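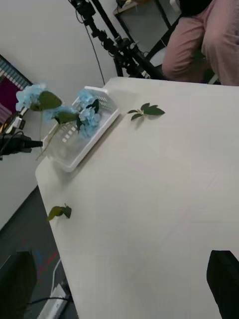
How do you keep artificial hydrangeas looking decent from one year to the next?

Dust them every week with a soft brush and store them with the heads up, so the petals don't flatten.

Home Shop Makers Journal Contact

Filed under: Flowers & Table, Conversations

The owner of Staltunar, a small flower studio in Dorkemdale, has worked with artificial stems for 22 years. She sorts by colour before anything else. "Blue is the hard one," she says. "A pale blue goes grey in a dark hall, so I put it by a window."

Red gets used sparingly. "One red rose next to a blue hydrangea is plenty. Two and you stop looking at the blue." 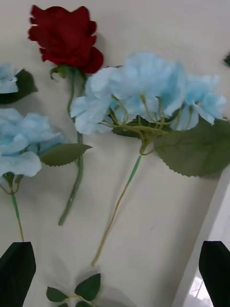
She lays the stems flat first and decides on lengths before anything goes in a vase. Hydrangeas are kept short because the heads are wide. Leaves that come off go to one side and are pushed back on at the end, with a dab of glue if they are loose.

Her stock list stands at 1,341 stems, and she would like it to be smaller. The spring range, Clusta, comes out in April. "I'll sell the old ones first," she says. "That's the plan, anyway."

Last updated: April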